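Looking after board games at a school club or at home

Posted January 25, 2022 by Bukola Wike

Most of the games in a lunchtime club cupboard have had a hard life. The ones at home aren't much better once there are children in the house. These tips come from running the Drollus games cupboard, where we lend to seven schools and get everything back in every condition you can think of. None of it needs special equipment.

Split box corners

Corners go first. Parcel tape looks quick but it yellows and pulls the printed paper off when it lifts. Use PVA glue and a strip of plain cotton or old sheet on the inside of the corner. Squeeze the corner square, hold it with two clothes pegs and leave it overnight. If the outside edge has gone furry, wipe a thin smear of PVA along it with your finger and let it dry clear.

For lids that have split along a whole side, cut a strip of cereal box card the full length and glue it inside. Put a few tins in the lid while it sets so the side dries straight.

Do this before the box is really bad. A box with one weak corner gets put at the bottom of the pile, everything is stacked on it, and then you have four to mend.

Letter tiles

Wooden tiles should not be soaked. Wipe them with a cloth wrung out in warm water with a drop of washing-up liquid, a handful at a time, and spread them on a tea towel to dry. Plastic tiles can go in a bowl. Put a sieve over the plughole first.

Faded letters can be touched up with a fine permanent pen. Do the whole set in one go or the fresh ones can be picked out in the bag. For the same reason, if you lose a tile and make a replacement, feel it against the others with your eyes shut. Sand the edges until you can't tell which it is.

Cloth bags want washing at the end of every half term. Turn them inside out, pick the fluff out of the seam and check for tiles caught in it. I have found missing vowels there more than once.

Keeping drinks and boards apart

We don't allow drinks on the games tables at all, for adults or children. Put them on a worktop or windowsill at the side of the room where people can get up and fetch them between turns. At home a low stool next to each chair does the job. 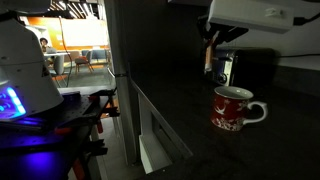 If something does get spilt on a board, blot it straight away with kitchen roll and don't rub. Open the board flat, stand it on its edge for an hour so air gets to both sides, then lay it between two sheets of baking paper with heavy books on top. Leave it for two days. A board dried flat on a radiator will curl, and I have never managed to get one properly level again afterwards.

Squash and juice leave a sticky patch even after drying. A barely damp cloth will take most of it off. A little talc rubbed in with a dry cloth deals with the rest.

Boards that won't lie flat

If the fold is stiff, bend it gently backwards a little at a time over the edge of a table. If the fold has torn, run bookbinding tape down the back, with the board open, and close it before the tape has fully stuck so there is some slack in it. Clarkik cloth tape is the one I use and the black matches most boards. Ordinary sticky tape goes brittle by the summer.

Stopping pieces going missing

Write the contents on a card and glue it inside the lid. Put the number of each kind of piece, so that a child can check it without help. Ours say things like "2 dice, 17 green counters, 1 bag" in thick felt pen. Have the children count in at the end of the session, and allow five minutes for it -- ten with the younger ones.

Small zip bags are fine but they split. Pencil cases from the market last longer and the children like choosing them. Old film tubs are very good for dice if you can still find anybody who has them.

Mark every piece that can be marked. A dot of nail varnish on the underside, one colour to each game, means that a stray counter on the floor can go back to its own box. Keep a jar for anything you can't place and go through it once a term.

Quiet dice

Thirty children rolling dice on hard tables is a terrible noise. Line a shallow tin lid or a plant saucer with felt and have them roll in that. It also keeps the dice off the floor. Stick the felt down with double-sided tape, as glue soaks through and dries hard.

Sand timers

If the sand sticks, tap the timer on its side against your palm. If that doesn't shift it there is damp inside, and a few days in a tub of dry rice sometimes helps. Sometimes it doesn't. Check new timers against a clock before you use them in anything competitive. We had a pair from the same packet with quite a gap between them, and there were strong words about it in Year 5.

Cards

Wipe with a dry cloth only. For bent cards, press the whole pack under books with the bend facing down. Sleeves are worth buying for a pack that is used every week, and Montoya sell them in packs of 200, which does two or three games depending on size. Don't sleeve half a pack.

If a single card goes missing from an ordinary pack, write on the joker and carry on. When a second one goes, keep the rest for sorting games and buy another.

Storing the boxes

Flat if you can, biggest at the bottom, and no more than five high. If you have to stand them on end, put a wide elastic band round each one. Strong luggage elastic from a haberdasher is better than office bands, which perish and stick to the lid.

Keep them off an outside wall. The cupboard we had at Allmont was against one, and when we opened it up in September the bottom shelf smelt of mushrooms. A saucer of bicarbonate of soda left in the box for a week takes most of that smell away. Change it halfway through.

Charity shop games

Check the contents before you pay, if the shop will let you -- most will. An incomplete set is still worth having for spares if it is cheap. Tiles vary in size and colour between printings, so take one of yours along in your purse to compare.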